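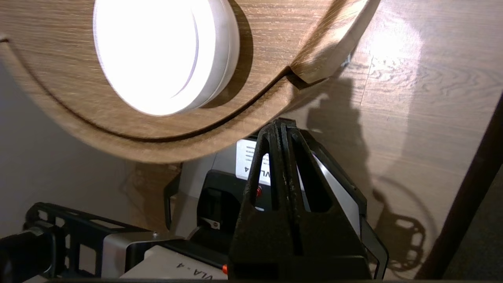
What are the plates on the wall for?

Look low down in any room. Little squares! Some bring power, some bring messages. 2 jobs, so 2 kinds.

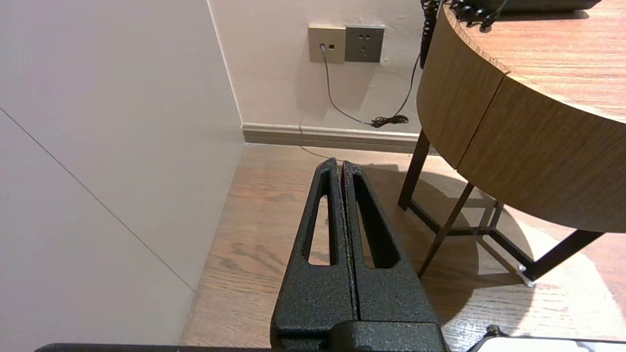
Power makes lamps glow and kettles boil. It comes in through metal bits hidden behind the holes. The darker grey plate is a power one, with a set of small holes. Never poke anything in, ever. 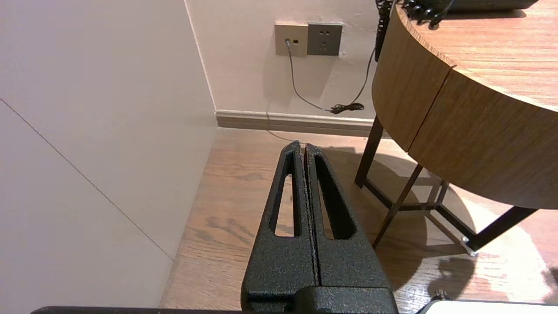 Messages need a path too. Pictures, games, a note from Gran, all turned into tiny signals. They zip down a wire like the grey cable hanging in a loose curve from its jack. Quicker then you can blink.

Tidy cords = fewer trips. Ask a grown up to help.

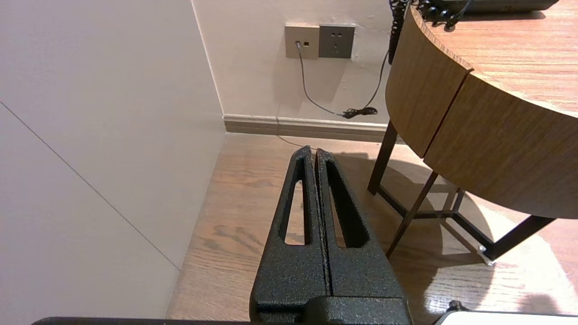 Try it at home

Draw your room. Mark the plates. Look, dont touch!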